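打印本页 | 用电子邮件发送

棒球装备在家怎么收拾:手套、球衣、帽子、钉鞋

上个月在Usgate球场打了场雨战,三垒边上全是泥浆,回家往玄关一站,家里人直接给我铺了张旧床单,让我站在上面脱。行吧。反正每年总有这么几场,我干脆把自己这些年洗球衣、救手套的土办法都写下来,省得队里的新人一个个来问我(问也没关系,就是我打字慢)。

先说手套,手套最要紧。

湿透的手套千万别放暖气上,也别拿吹风机对着吹。我的第一只内野手套就是这么没的,掌心那块皮硬得像饼干,一弯就裂。现在的做法很笨:先用干毛巾把表面的水按掉,是按,别来回搓。手指洞里塞报纸,塞到撑起来但不绷的程度,球窝里放一颗旧球,拿宽橡皮筋松松地箍一圈,搁在通风的阴凉地方,等满72小时再说。中间报纸潮了就换,头一天晚上换得勤一点。我知道很难忍,第二天摸着好像已经干了,里层的衬皮还潮着呢,这时候上油就等于把水闷在里面,过一阵子打开来一股味道,谁闻谁知道。

干透了再上油。我用的是Rultano的手套膏,膏状的,比液体油好控制,指甲盖那么大一坨够抹整个掌面了。抹在旧T恤剪下来的布上,再往皮上擦,皮绳也要带到,尤其是球挡和大拇指那两处。别贪多!油多了手套会变重,变软塌,接平飞球的时候网子往后倒,我吃过这个亏,还是在垒上有人的时候。

皮绳松了顺手拉一拉,结头那里用尖嘴钳夹住,慢慢收。断了的话就拿去Priedītis修,他们家换绳按根算钱,自己买绳回来穿也行,穿绳针记得买粗一点的那种,我用细铁丝代替过,把孔都拉豁了。

再说球衣和球裤。

红土最讨厌。很多人一回家就把裤子泡水里,泥一化开,全钻进布纹里去了。我的顺序是先晾干,拎到阳台上抖,拿硬毛刷顺着布纹刷,把能掉的都刷掉,然后翻过来,从背面用冷水冲,让水把泥往外顶。冲到流下来的水不怎么发红了,再进盆里泡。盆里放Drudelau的洗衣粉,放2勺,冷水化开,泡17分钟。为什么是这么个怪数字?我手机上那个计时器不知道什么时候设成这样的,一直没改,泡出来效果挺好,就不改了。

泡完膝盖和屁股那两块(滑垒的朋友都懂)再抹一点洗衣皂,刷一刷,就可以进洗衣机了。白裤子不要用漂白水,弹力料子漂几回就发黄,松紧也没了。草渍另算,草渍先用白醋点一点,放一会儿再洗,别跟红土混在一起处理。

球衣背后的号码要翻到里面洗,甩干转速调低。我从来不烘,烘过一次,号码边角翘起来了,整个下半季背上像贴了张快掉的膏药,队友还老想伸手帮我撕。挂起来晾,衣架肩膀宽一点,别在太阳底下暴晒。

顺便讲讲帽子。

帽子不进洗衣机,也不进洗碗机,网上那个放洗碗机上层的办法我试过,帽檐歪了,戴上去像在斜眼看人。现在就是洗脸盆里放点温水,挤一点洗发水,拿旧牙刷刷里面那圈吸汗带,帽子外面用海绵轻轻擦。冲干净以后扣在一个大小差不多的碗上或者球上晾,帽檐用手捏出自己喜欢的弧度,干了就定型了。吸汗带上的白印子是汗碱,刷一遍不够就刷2遍,别用力过猛,那圈线很细。

钉鞋的话,场边就得先敲。两只鞋底对着拍,大块的泥趁着还没干硬就掉了,带回车上的少一半,家里也清静。回家用旧筷子把钉子根部的泥抠出来,鞋垫一定要抽出来单独晾。鞋里塞报纸,跟手套一个道理。金属钉擦干以后抹一点点缝纫机油防锈,别抹到鞋底的胶上。鞋带解下来跟袜子一起洗,装个网袋,不然会缠在洗衣机里那根柱子上,我拆过,很不好拆。

球棒包容易被忘掉。我那个包底下常年有一层混合物:红土、瓜子壳、撕下来的胶带、干掉的口香糖。季中至少倒过来抖一次,拿吸尘器的扁嘴伸进去吸,内衬用湿布蘸点小苏打水擦。擦完敞着口放一晚上,手套千万别赶着塞回去。护裆和护肘放在单独的网袋里,湿的不要跟皮的放一起,这句话我在队里说过很多次了,大家都点头,然后照旧全塞一个格子。

木棒呢,打完拿干布擦一擦,握把的胶带黏手了就换。残胶用一点食用油抹上,等它软了拿旧卡片刮,再用酒精擦一遍去油。存放的时候竖着或者平放都行,别斜靠在墙角,也别留在后备箱里过夏天。铝棒省事得多,湿布擦擦就好,冬天太冷的时候别拿去打硬球。
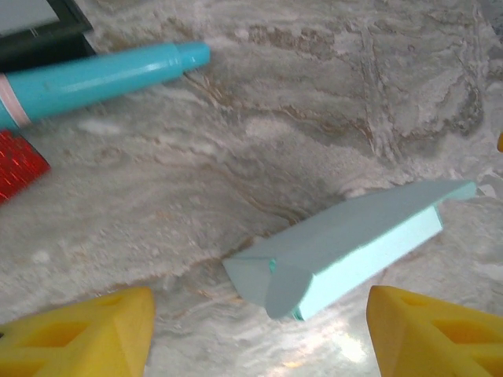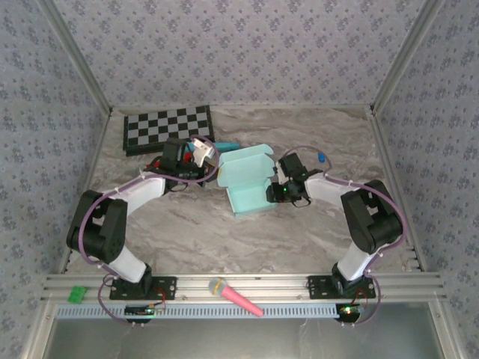 文/三垒边晾手套的人

收尾讲两个小地方。一个是练习球,捡回来的湿球别直接扔进桶里盖盖子,摊在旧毛巾上晾,隔天翻个面。皮面上的泥等干了用橡皮擦,白橡皮就行,擦完能亮不少。缝线起毛的挑出来打T座,没必要扔,我有一桶专门打T座用的球,长得都很惨,但是照样能飞。

另一个是气味。手套和护具有味道的时候,我会在里面放一小包晒干的茶叶渣,用旧丝袜扎起来,放几天换一包。香水和除臭喷雾我不太推荐,喷在皮上会留印子,而且汗味加花香,那个组合在休息区里真的很考验友情!咖啡渣也有人用,记得一定要晒到干透,不然会长毛,我家那包就长了。

捕手护具我没怎么伺候过,一直守三垒嘛,面罩里的海绵垫怎么洗才不变形,有经验的捕手写信教教我,我补到这一页里来。

打印本页 | 用电子邮件发送

本站使用Cookie来记住您的浏览设置。继续浏览即表示您同意我们使用Cookie。[接受] [了解更多]

联系我们 | 版权所有,转载请注明出处 | 返回顶部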